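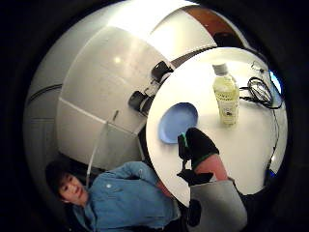 생활용품 업체 플리스테오(Flisteo)가 사무실 휴게실과 공용 식당을 겨냥해 '스스로 정리되는 식탁' 캠페인을 시작했다. 흰 원탁과 색을 맞춘 접시를 묶어 공급하면 이용자가 자리를 뜨기 전에 알아서 상을 치우게 된다는 것이 회사의 주장이다. 그런데 흰 원탁에 파란 접시를 올려놓은 모습만 봐도 의문이 생긴다. 접시는 비어 있는데 여전히 식탁 가장자리 가까이에 놓여 있고, 연두색이 도는 노란 액체가 든 투명 페트병과 둘둘 감아 놓은 검은 케이블이 같은 상판을 차지하고 있다. 식탁이 희면 남은 물건이 눈에 잘 띄기는 한다. 눈에 띈다고 해서 누가 치운다는 보장은 없다.

플리스테오는 이번 캠페인의 근거로 자체 조사 결과를 내놓았다. 공용 휴게실 이용자 1,837명에게 물었더니 967명이 "밝은색 식탁에서는 물건을 두고 가기가 꺼려진다"고 답했다는 내용이다. 절반을 조금 넘는 수치다. 보도자료는 이를 두고 '압도적 다수'라고 적었는데, 그렇게 부르기에는 상당히 모자란다. 게다가 꺼려진다는 답변과 실제로 치우는 행동은 별개의 문제다. 조사에서는 응답자가 그날 식탁에 무엇을 두고 갔는지 묻지 않았고, 기존 식탁을 쓰는 곳과 비교한 자료도 없었다.

응답자를 어떻게 모았는지도 분명하지 않다. 회사 측은 "다양한 업종의 직장인"이라고만 밝혔을 뿐 지역이나 사업장 규모는 공개하지 않았다. 설문지 전문을 요청했으나 마케팅 담당 부서는 내부 자료라는 이유로 거절했다. 질문 문구를 볼 수 없으니 응답자가 흰 식탁의 사진을 보고 답했는지, 머릿속으로 떠올려 답했는지도 확인할 길이 없다.

제품을 먼저 들여놓은 곳의 반응은 엇갈린다. 공유사무실 운영사 드로트몬트(Drotmont)는 지난 3월 휴게실 식탁을 모두 흰 원탁으로 바꿨다. 이 회사에서 시설 관리를 맡고 있는 제리코 하비에르 씨는 "처음 몇 주는 확실히 깨끗했다"면서도 "새 가구가 들어오면 원래 다들 조심하지 않느냐"고 되물었다. 요즘은 점심시간이 끝나면 식탁마다 마시다 만 음료와 충전선이 다시 보인다고 한다. 드로트몬트가 석 달 동안 휴게실에서 수거해 보관한 물건은 267점이었다. 교체 이전에는 따로 기록을 남기지 않아 늘었는지 줄었는지는 알 수 없다. 하비에르 씨는 "음료는 바로 버리고 케이블은 상자에 모아 두는데, 찾으러 오는 사람이 드물다"고 했다.

원탁이라는 모양도 따져 볼 대목이다. 플리스테오는 모서리가 없어 "물건이 구석으로 밀려나지 않는다"고 설명한다. 하지만 둥근 식탁에서는 한 사람의 자리가 어디까지인지 흐릿해진다. 사각 식탁이라면 앞에 놓인 병이 누구 것인지 대강 짐작할 수 있지만, 원탁에서는 조금만 밀어 놓아도 주인 없는 물건이 된다. 주인이 분명하지 않은 물건은 다음 사람도 손대기를 꺼린다. 이 점을 묻자 회사는 "이용 문화의 문제"라고 답했다. 식탁이 이용 문화를 바꾼다고 광고하는 회사의 답변치고는 궁색하다.

함께 판매하는 접시도 마찬가지다. 보도자료에는 파란색이 흰 상판과 대비돼 "반납을 유도한다"고 나와 있다. 반납할 곳이 멀면 무슨 색 접시든 식탁에 남기 마련이다. 플리스테오의 설치 안내서에는 식탁 간격과 조명 밝기에 관한 권고가 상세히 실려 있으나, 퇴식대를 어디에 두라는 말은 한 줄도 없다.

경쟁사인 하름스(Harms)는 비슷한 제품을 낼 계획이 없다고 밝혔다. 사무용 가구를 빌려주는 부르키크(Wurkik)는 흰 원탁을 취급하면서도 정리 효과를 내세우지는 않는다. 부르키크 관계자는 "흰 상판은 얼룩 문의가 많아 닦는 법부터 안내한다"고 말했다.

플리스테오는 12월까지 신청하는 사업장에 식탁 2개를 한 달간 무료로 빌려줄 예정이다. 체험 기간에 남겨진 물건의 수를 기록할 계획이 있느냐는 질문에는 "검토 중"이라고 답했다.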